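Notebook, laundry bench
2019-10-27

Carrying on from the last entry. Gredano wants a yes or no on whether the washer task can be taught by teleop alone, and I still don't want to give one. Writing down why before I get talked out of it.

Setup as before: humanoid in front of the front-loader, operator on the gloves, head view fed back to the operator. Wanditz firmware on both hands, the older build. I rolled back after the newer one made the thumb creep whenever the glove was held still. Huguette says the creep was my calibration. It may have been. I haven't gone back to check and I'd like the current batch finished on one build, whoever is right.

We have 16 sessions logged so far and 2,442 grasps tagged, and the number gets quoted at me a lot. I went through a slice of it last night with Cata, our replay viewer, at half speed. A good part of what is tagged "grasp" is the operator feeling for the item, closing, opening, closing again, then dragging it until it gives. The tag goes on the first close. If we train on that we are teaching it to fumble first, and then we'll sit around in December wondering where it learned to fumble.

Second complaint, the idle hand. Operators think about the hand that is working and forget the other one. It hangs in the air, open, in whatever pose the person's own arm found comfortable. Every one of those poses goes into the file as if somebody meant it.

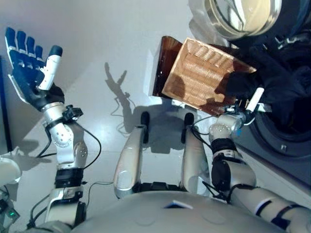

Should the idle arm be recorded at all while the other one works?

Record it, but mask it out of the training loss for any stretch where the operator hasn't given it a job. Throwing the data away means we can't change our minds later, and the two-handed segments need the lead-in.

Nosipho argued the other side at the bench and I'll put it down fairly. Her point is that a free arm is never really idle, it's waiting, and a person doing laundry parks the spare hand somewhere useful without thinking. Mask it and the policy gets no idea where the hand should wait. I agree about people. I don't agree that someone wearing gloves, looking through a head view with lag in it, parks a hand the way they would at home. We could settle it by training both ways on the same sessions. Put that on the list.

Kinesthetic teaching, since it came up again. Huguette would rather take the arm by the wrist and walk it through the reach. I tried it on the right arm with gravity comp on. The path comes out smoother than anything from the gloves, I'll admit that. But I was standing exactly where the head view needed to be clear, so the video has my sleeve in it from start to finish, and I had no good way to work the fingers while holding the wrist. Fine for the reach. Useless for the part we care about, the last bit at the drum opening, where the cloth is soft and the rim isn't.

The Wysocka paper everyone passes around claims 3 demonstrations are enough for a new item. Maybe, with their gripper, on a table, with the item laid out for it. They don't say how many they recorded to get 3 they liked. I'd like to see that number before we plan a schedule on theirs.

Cables. Same gripe as last time — the slack along the arms is a hazard near the door and it adds a pull at the wrist that changes with pose. The operator corrects for it without noticing and then the correction is in the data too. Shorter runs or proper clips, please, before the next batch.

To do:
Retag a sample by hand, with "contact" and "secure hold" as separate events. See how far the total drops.
Train masked and unmasked on the same 16 sessions, same seed.
Huguette to redo thumb calibration on the new firmware with me watching.
Ask Nosipho for her notes on rest poses, if she wrote any.
Order cable clips.

Told Gredano "not yet." They asked what percent not yet. Didn't answer that one. Left the batch script running on the second machine, please don't reboot it.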